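# White residue on dark cotton after a full cycle, hard water area

Posted in Laundry and Water · 3 replies

**luver_east**

I get a pale, chalky film on dark cotton, mostly along seams and inside pockets. It brushes off when dry and comes back after the next wash. Synthetics are much less affected. White towels feel stiff but show nothing.

Details:

- Front loader, 8 kg rated, normal cotton program at 40 °C
- Powder detergent (Fakhoury Color), one level scoop in the main wash compartment
- Water supply: Luver. The January report gives hardness as 300 mg/L as calcium carbonate
- No softener in the house, no fabric conditioner
- Load usually fills the drum to the top
- Extra rinse tried twice, slight improvement

I cleaned the drain filter and it was mostly clear. I ran an empty hot cycle with no detergent and saw a little foam on the glass during the first few minutes. Is the film undissolved powder, or is it limescale? The two seem to call for opposite changes to the dose and I would like to change the right thing first.

---

**slowspin**

Use less powder. Everybody uses too much. I use half of what the box says and never had a problem in years.

> **luver_east:** What is your water hardness?

> **slowspin:** Never checked. Soft I think, we don't get scale in the kettle.

---

**rinse_and_log**

The film can be either one, and a simple test separates them.

**Test 1: acid.** Put a few drops of white vinegar on a patch of film and watch it closely. Carbonate scale fizzes slightly and clears. Zeolite, which is an insoluble mineral builder used in many powders, does not fizz and stays as fine grit when rubbed between two fingers. Powders that contain washing soda will also fizz if the residue is undissolved product, so go on to test 2 if you see bubbles.

**Test 2: warm water.** Shake some film off into a glass of warm tap water and stir. If the water turns slippery or foams when shaken, you have detergent. If the solids settle and the water stays flat, you have mineral deposit or zeolite.

The foam you saw on an empty cycle means that some product is staying behind in the machine or the dispenser. It does not prove that you dose too much. A full drum of cotton holds a lot of water, and a modern program puts in only enough to wet the load. Powder that gets trapped in a fold early on may never see enough free water to dissolve. Seams and pockets are where I would expect to find it.

At 300 mg/L your water is hard by any scale I have seen. Part of the detergent is used up binding calcium before it does any cleaning. If you cut the dose by half, as suggested above, you may lose the film and get gray, stiff laundry in its place within a few months. I would change things in this order:

1. Reduce the load. Leave a hand's width between the laundry and the top of the drum.
2. Pull out the dispenser drawer and wash it, along with the roof of the housing where the water jets are. A blocked jet leaves a wet lump of powder that arrives late in the cycle.
3. Weigh the powder. Scoops vary a lot and powder settles in the box.
4. Change to liquid for dark loads only, keeping powder for whites.
5. Consider a separate water softening additive if the stiffness remains.

Change one item at a time and give each at least three washes.
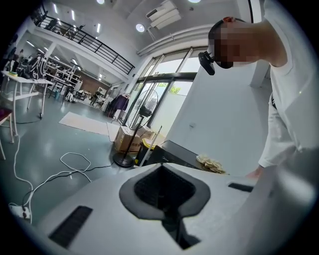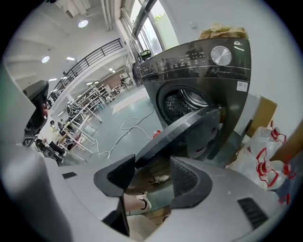
> **luver_east:** Should the extra rinse stay on while I work through this list?

> **rinse_and_log:** Leave it off. It hides the effect of the other changes, and in hard water each rinse brings in more calcium. Turn it back on at the end if test 2 still shows foam.

> **luver_east:** Understood. The jets at the front of the dispenser housing were partly blocked. I cleared them with a wooden toothpick.

---

**pondgate_meter**

Adding some numbers, as I am in the next supply zone and went through the same thing last winter.

I have a cheap conductivity meter. My cold tap reads 686 µS/cm. I caught water from the drain hose near the end of the last rinse and compared it with the tap. If the drain water reads nearly the same as the tap, then little dissolved detergent is left. A clear gap means poor rinsing. The meter says nothing about zeolite, since that does not dissolve, so a good reading and a chalky seam can both be true at once. This confused me for a while.

My own film was zeolite. It passed both of the tests above, as in no fizz and no foam. I was using Weltarell powder, and the ingredient list on the box named zeolite. Changing to a liquid for darks ended it after four or five washes. The old residue takes time to work its way out of thick seams — don't judge by the first load.

On dose: the measuring cap for my liquid holds 27 mL to the first line. I use one line for a half load in hard water and check the label again whenever I buy a different product. Concentrations differ too much to carry a number across brands.

I disagree with one point. Item 5 is the one I would move up if towels are your main complaint. Softening additive in the main wash did more for my towels than any change in detergent. It did nothing for the dark cotton.

> **rinse_and_log:** Fair. I put it last because the original post is mainly concerned with darks. The order could be reversed for towels.

> **luver_east:** Results so far. Vinegar: no fizz. Warm water: no foam, fine white solids at the bottom of the glass. My box lists zeolite as well, third from the end. I have reduced the load and bought a liquid for darks. Two washes done, still some film on the jeans pockets, none on T-shirts. Will update after the fifth.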